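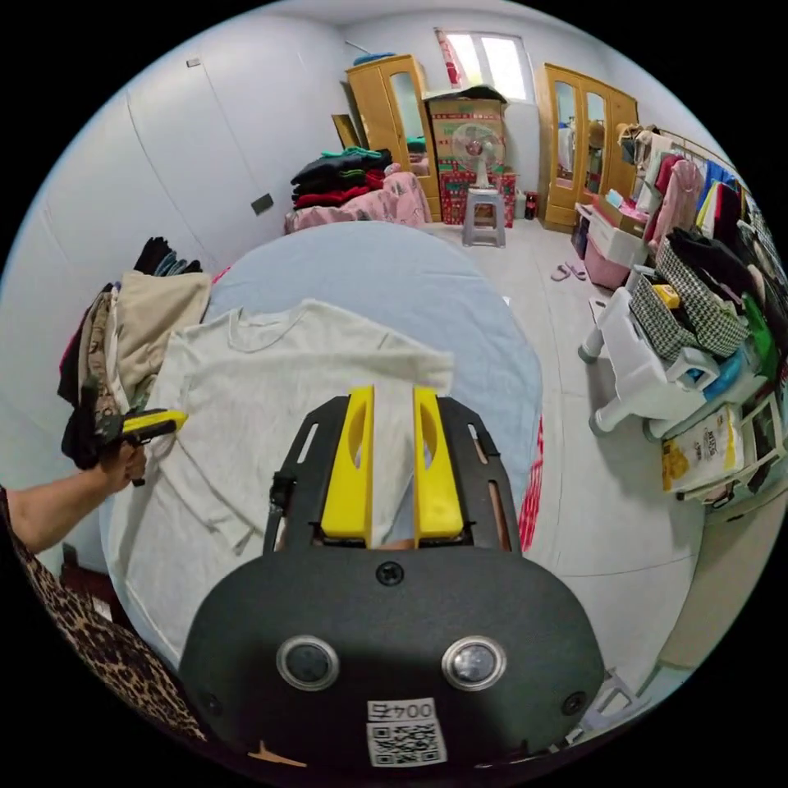
Figure 9. Garment handling with a hand-held gripper and a second hand tool. A white T-shirt lies flat on the bed, with a dark garment pinched in the hand on the left.

4.3 The double-pick fault

I'll admit I didn't see this one coming. We had 1,274 clothing demonstrations in the Bemano set, the policy looked great on towels, and then we gave it a bed with more than one thing on it (Figure 9 shows the kind of work I mean) and it started grabbing the sheet along with the shirt. It happened in 179 of 2,000 trials! The arm would lift, the sheet would come up too, and the controller – quite happy with its grip – kept pulling until the force limit stopped it.

My first guess was the finger gap, so I spent most of March on calibration. That was the wrong place to look. Our grasp check only asked if the fingers had closed on cloth, and two layers passed just as easily as one. The Turkon logs had the extra thickness in them all along, but I'd been rounding it away. We now stop the lift when the closed width is over the limit for one layer, then open and try again from the hem.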